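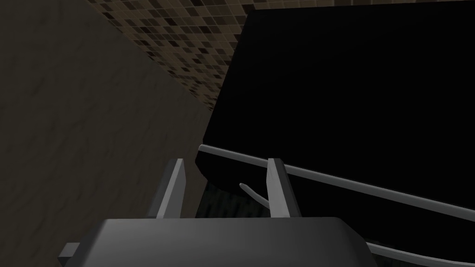 Greifer von oben, gerendert

Suche im Forum Suchen Erweiterte Suche

Kandon: neue Remix-EP, Meinungen?
von Signe Sundqvist, 1. Juli 2020

Guten Abend zusammen. Ich habe die neue EP von Kandon jetzt sechs Mal gehört. Das Original von „Ceklow“ finde ich sehr gelungen, aber der Remix von Vernus nimmt dem Stück meiner Meinung nach den Bass weg. Wie hört ihr das?

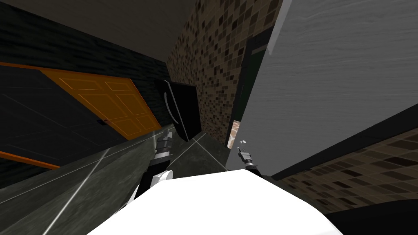
Besonders ab der zweiten Strophe bleibt nur noch die Stimme mit viel Hall übrig.

imad_c
Da muss ich widersprechen. Der Bass ist vorhanden, er liegt nur sehr tief. Mit kleinen Lautsprechern hört man ihn nicht.

Signe Sundqvist
Ich höre mit Kopfhörern, und zwar mit guten.

leif.nygard
Ich bin bei Signe. Der Remix ist zu lang, zwei Minuten weniger hätten ihm gutgetan. 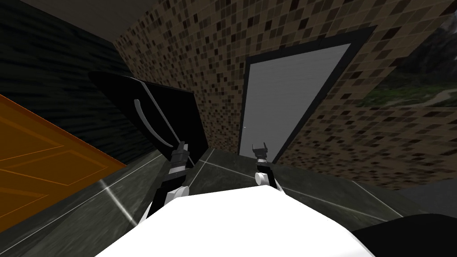

Die B-Seite gefällt mir dagegen sehr. Weiß jemand, ob im Oktober noch Vinyl kommt?

imad_c
Auf dem Label-Blog stand etwas davon, ohne genaues Datum. 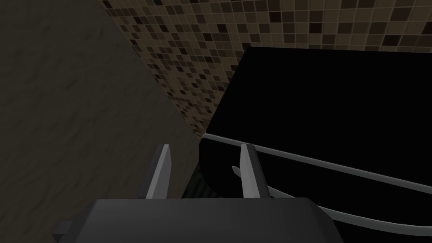
Und zum Remix bleibe ich bei meiner Meinung, Leif. Die Länge braucht er, damit der Schluss wirkt.

2 Mal geteilt · 1478 Aufrufe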